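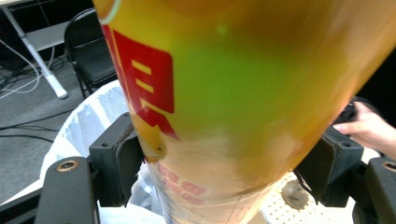

Re the punch for the Mimden open day, the recipe as written is too thin and I want to change it before anyone shops. Melted sherbet version, I mean, not the ginger one. Did a test batch last night at half strength on the lime and it still comes out yellow-green, bright lime in the middle of the cup and more amber at the edges, so the color is fine and nobody needs to buy food dye. These are the big see-through cups with the red printing on the side. They have thin measuring lines down low which is handy, you can pour to a line and stop guessing.

Going through the quoted stuff below, in no order, sorry, typing between two things.

> We have the Pondia hall from noon and the doors open at two.
> Last July we ran out of drinks before four and had a bin
> full of half finished ones. Do we want smaller cups this
> time, or the same cups and less in them?

Same cups, less in them. We still have 173 left in the Flisell boxes and I'm not paying for new ones. Fill to one of the lower lines, people can come back. If we'd done that in July we would have been OK till closing I think.

> Somebody also needs to decide about trash. The two tall
> cans were useless, everyone stacked cups on the window sill.

Yes. Put the white plastic bins out, the round-rimmed ones, with the white bags. One at each end of the drinks table and one by the door. They're low enough that people use them. Bring spare bags and leave them in the bottom of the bin under the one in use, so whoever swaps doesnt have to go hunting in the kitchen. And please fold the bag well over the rim, last time one slid in with everything on top of it and that was a horrible ten minutes with a pair of rubber gloves.

Liquid is the other problem. Half full cups in a bag = leak. Want a bucket next to each bin, tip first, then cup in the bin. I'll make a sign for it. If anyone has a bucket with a lid, say so on the list, I have one and need two more.

> Are we using the Brandes coolers or the glass bowls?

Coolers. The bowls look nicer, agreed, but ladling was so slow, and the floor by the table was sticky for a week. The coolers have a tap. Only thing is the tap on the older one drips, needs a saucer or a folded towel under it.

> And the chairs?

Black folding ones, along the wall, NOT near the drinks. Forty will do. Leave the rest on the cart. In July people pulled them up to the table and sat there and the line couldnt get past. I'd rather have a clear stretch of floor between the table and the first chair, enough for two people to pass with full cups.

Amounts, per cooler:

- lime concentrate, 2 bottles (was 4)
- pineapple juice, 3 cartons
- white grape juice, 3 cartons, new, this is what fixes the thin taste
- cold water to the top
- ice goes in the cups and not the cooler, otherwise it's dishwater by three

Don't add the sherbet. It foams and blocks the tap.

Shopping: 14 cartons covers both coolers plus two for topping up. I can get the concentrate, someone else please take the cartons as I don't have the car that day. Keep the receipts, last time half of them went missing and we never did get that squared away.

Still open:

- who brings ice, and how much freezer space does the hall have
- tablecloth, wipe-clean one if there is one. The paper ones fell apart
- a second pair of hands from noon to set up, all I have so far is me
- does anybody want a no-sugar option? if yes it's going to be water with lemon in a jug, I'm not doing a third recipe

Will be off email most of tomorrow. If you want the punch sweeter than what I've put here tell me before Friday, after that I'm mixing it like this. Oh and the hall key is still with whoever had it for the book sale, please check your coat pockets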